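Shop Tips: Sharing the Wiping Up With an Arm

I do cleanup and setup at Clirkham, and since April a robot arm has had the table wiping while I do the corners, the sinks and the complaining. Parisa Nikzad on the early shift asked me to write down what I've learned, so this is mostly for her (hi, Parisa!).

Fold nothing. I used to leave my cloths in neat squares - old habit - and the gripper kept pinching one layer and dropping it. Bunch the cloth up in the middle of the table so there's a ridge to grab. A soft towel bunches better than a stiff one, and a pale color on a dark top is easy for me to check from across the room.
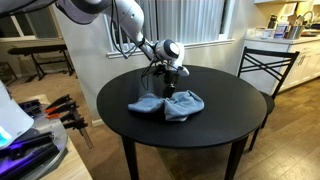
Page 2

Look at your cables before you start. Ours hang in loops by the wrist, and I go over them every morning for anything that could snag on a chair back.

Glossy black tops show every streak. I still do the last pass by hand with a dry cloth, and Nima Hassanpour says mine look better than the arm's, so there.

My shoulder feels better than it has in years, but the job is chattier on paper now. I write up every dropped cloth in the log, and we're at 50 entries! If your boss brings one of these in, ask early who does the log and whether you get time for it. I didn't ask, and I was staying late for two weeks until we sorted it out.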